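Estholm Football Club -- Frequently Asked Questions for New Players and Parents

Who is the coach of the youth team?
Nima Tehrani is the head coach since December. Before, he was assistant coach at Noltosthorpe for two seasons. For questions about training or playing time, please speak with him after practice, not during the game.

When do we train?
Training starts at 5:30 p.m. on the lower field. Players should arrive 15 minutes earlier to change their shoes and warm up. If the field is closed, we send a message through the Akanda app before 3 p.m.

How much is the season fee?
The fee is $322 for one player. It covers the league registration, the insurance and the game shirt. Shorts and socks are not included. Families with 2 players in the club can ask the office to pay in monthly parts.

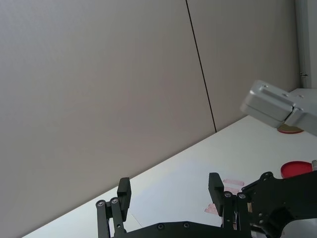
White table by the gray wall panels.

Can my child play for another club in the same season?
No. The league permits only one registration. If you want to change clubs, we need a signed transfer form first -- the office can print one for you.

Where are the home games played?
All home games are at Merkusora Park. It has 687 seats, and there is a grass area behind the north goal where you can stand. Dogs are welcome on the grass but not in the seats.

What happens if a player is injured?
Tell the coach the same day, also if the injury looks small. After a head injury, the player needs a letter from a doctor before he or she can return to training. We cannot make exceptions to this rule.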